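Cotwood 双臂家务示教采集平台

产品 / 数据采集 / 移动双臂系列

如果你做过家务类的模仿学习,大概会有同感:算法换一版,一个下午就能跑起来,真正花时间的是示教数据。Cotwood 就是为这段工作做的。它把双臂本体、头部视角、遥操作主手和录制软件放在一套系统里,操作员坐下来、标定、开录,一条条干净的示教就这样攒起来。我们自己每天都在用它,用得很开心!

先从“收垃圾”说起

我们推荐新用户从收垃圾入门。任务听着简单,里面却什么都有:软的、皱的、会滑的物体,低矮的地面工作区,还有一个套着塑料袋、袋口软塌塌的垃圾桶。纸杯和零食包装袋的抓法完全不同,压扁的杯子又是另一回事。操作员练完这一项,再去做叠衣服、整理桌面,上手会快很多。
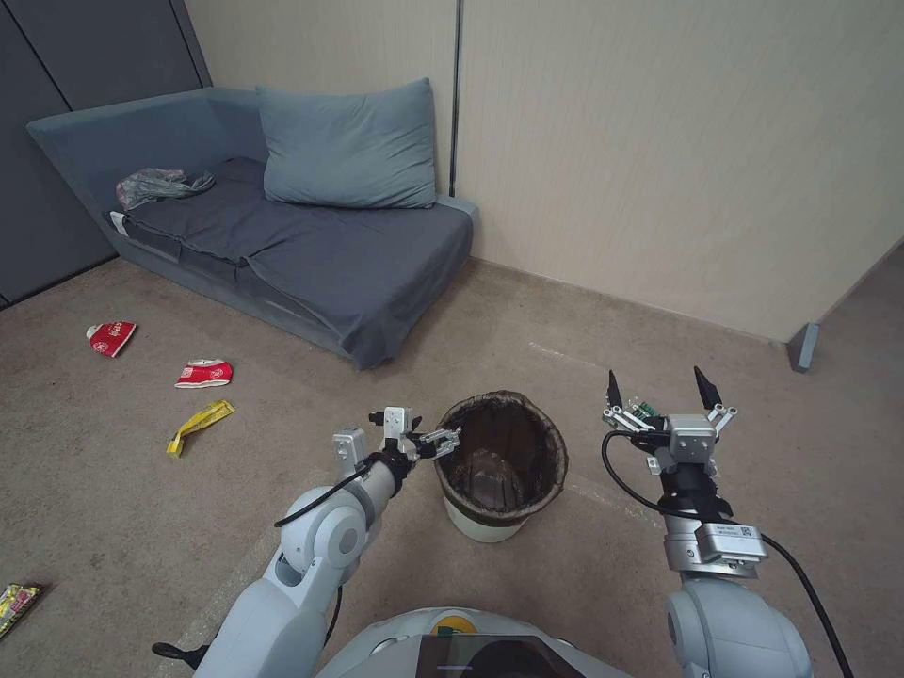
每条示教从“就位”姿态开始,到双臂退回“就位”姿态结束。录制软件 Fontana 会在这两个时刻自动打点,中间的每一帧都带有双臂关节角、夹爪开度和头部图像,时间戳统一对齐。头部相机的录制帧率是 30 帧每秒,对这类节奏的家务动作来说相当舒服,回放时能清楚看到手指合拢前的那一点点犹豫(是的,犹豫也是数据,我们建议保留)。

两条手臂可以各干各的,也可以配合。左手扶桶、右手投放,或者左右手轮流捡,都由操作员决定。我们不规定唯一的“标准动作”,只要求在备注栏里写清楚这一条用了哪种策略,训练时再按策略分组,效果比混在一起好读得多。

换场景,换摆放

同一个任务在沙发前能做好,到了床头柜旁边未必能做好。所以 Fontana 里有一个我们特别喜欢的功能:摆放清单。开始采集前,软件会给出物品、位置和朝向的组合,现场人员照着摆,录完一条换下一组。清单可以自己编辑,也可以直接从上一批数据里找出覆盖不足的区域,自动补上。 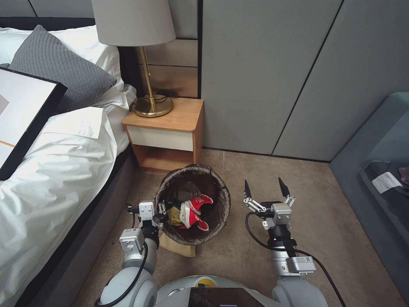

负责采集流程的 Ivana Villalba 建议每 9 条示教更换一次背景或家具位置。“先别急着追求条数,”她说,“把垃圾桶挪到一个别扭的地方,录下来的东西往往更有用。”她的另一条经验是,失败的片段不要随手删掉。夹空了、掉了又重新捡起来,这些恢复动作在训练里非常宝贵,打上“恢复”标签即可单独检索。

从遥操作到数据集

录制完成后,片段进入 Cadia 审核台。审核员可以逐条回放,裁掉首尾的等待时间,标出抓取、移动、投放等阶段,再给出通过或返工的结论。Cadia 的界面是 Kipchumba Laizer 带着团队一点点磨出来的,快捷键尤其顺手,熟练之后手基本不用离开键盘。

导出时可按任务、场景、操作员或标签筛选,图像和动作序列保持原始对应关系。你也可以把训练好的策略放回同一台 Cotwood 上跑,遇到它处理不好的摆放,操作员随时接管,接管片段会自动存成新的示教。这个循环跑顺了真的很过瘾。
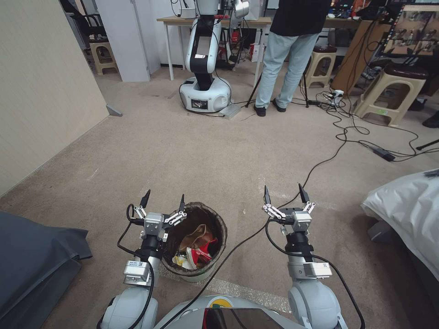
收垃圾任务:双臂夹爪张开,位于垃圾桶两侧

标准配置

Cotwood 双臂本体,带平行夹爪
头部相机与支架
Drorner 遥操作主手,左右各一
Fontana 录制软件,含 6 套任务模板
Cadia 审核台,含 4 个审核员席位
标定板、备用指尖与线缆收纳件

场地建议

普通房间即可使用,地毯、木地板都可以。请为双臂前方留出活动空间,并在开机前把地面线缆理到手臂行程之外。窗边光线变化大的房间,我们建议上午和傍晚各采一批,让数据里自然地包含不同光照。

常用选配

软指尖套件:适合抓取薄包装和布料
脚踏开关:不松开主手就能开始或结束录制
离线存储箱:适合没有稳定网络的采集点

想看看自己的任务适不适合,可以把任务说明和场地尺寸发给我们,应用团队会回一份摆放清单草稿,并附上建议的标签方案。现有用户可在 Fontana 的“模板”页面直接下载收垃圾任务的全部设置。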